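Shared bench notebook, Fotau workshop
April, started 9:40 in the morning

Page 47, carrying on from the tidy-up. Still on the baskets, and still very pleased with them!

Where we left it: the break corner and the white tables need something to hold small stuff (fruit, tape, pens, the spare keys that keep walking off), and the old cardboard trays have gone soft at the corners. The orange woven baskets came from Plivov and I like them more than I expected to. The weave is plastic, so a damp cloth should do for cleaning, and the color is wonderful on a white table. You can find the thing from the doorway without your glasses.

Put one down near the middle of the table first, long side running left to right, and left it empty to get a feel for how much top it eats up. Not much. There's plenty of room left over for elbows, and the scooped front edge of the table means you can get right up close to it. 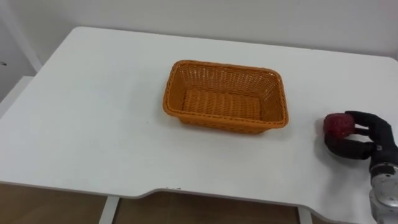
Orange basket on the white table, nothing in it yet.

Notes on the basket itself, while I remember:

- Thick braided rim, kind to the hands. My favorite part.
- Rounded corners, sides lean out a little, so I'm hoping they'll stack. Need a second one on the bench to try it.
- Bottom is flat but the weave is ridged. Pens will roll until they find a groove. Loose screws: no, keep those in the lidded tins.
- Inside length is 18 cm by my ruler, less than the Gosling tray, so the long markers go somewhere else.

Labels: the yellow ones are easiest to read, so let's stick with them. If anybody has the tape cartridge, please put it back in the Pendach drawer.

11:15. Moved over to the desk by the wall, the one with the white metal legs. I'd like a bowl there in place of a basket, as the top has to stay clear for work most of the day. The shallow orange one is a lovely match and it's low enough to reach over. I also had a look at the floor on that side. The herringbone is such a nice pale wood and I'd hate to scratch it, so LIFT the desk when it moves, no dragging, foot bars included.
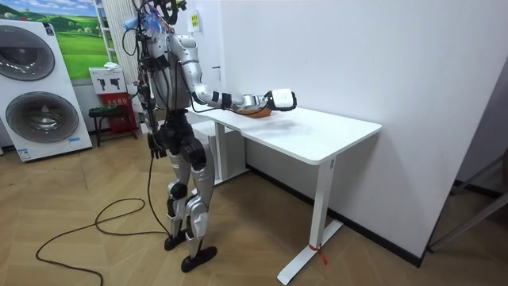
Desk side of the room, orange bowl on top, washer-dryer over to the left.

Cloths can live near the washer-dryer. Microfiber in one pile, cotton in the other, and no fabric softener on the microfiber (it stops picking up dust, and we have a pack of 200 to get through).

Back at the table, fruit next. Red with the orange is a cheerful combination and I'm all for it. One piece beside the basket gives a good sense of scale, and going by that I'd call it a comfortable few pieces in a single layer, maybe a couple more on top if they're small. Soft fruit stays out, the ridges would mark it.

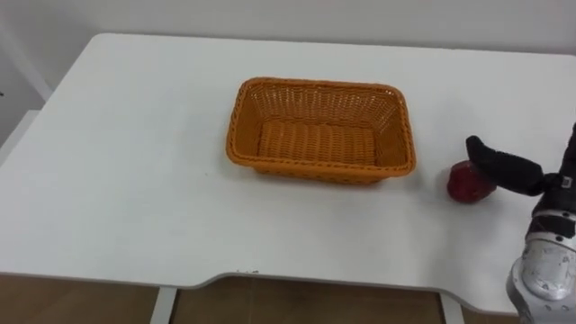
Photo: Fotau workshop notebook

The white top could use a wipe, there are faint smudges and a few dark specks on it. Warm water and a drop of dish soap, then dry it off. Please don't use the scouring side of the sponge on the matte finish, it leaves shiny patches.

To do:
- Order more baskets in the same orange, if Plivov still has them
- Stacking test
- Cut felt for the bottom of the pen basket
- Old trays to recycling

Next check on the fruit is in 18 hours, then I'll write up which corner gets what.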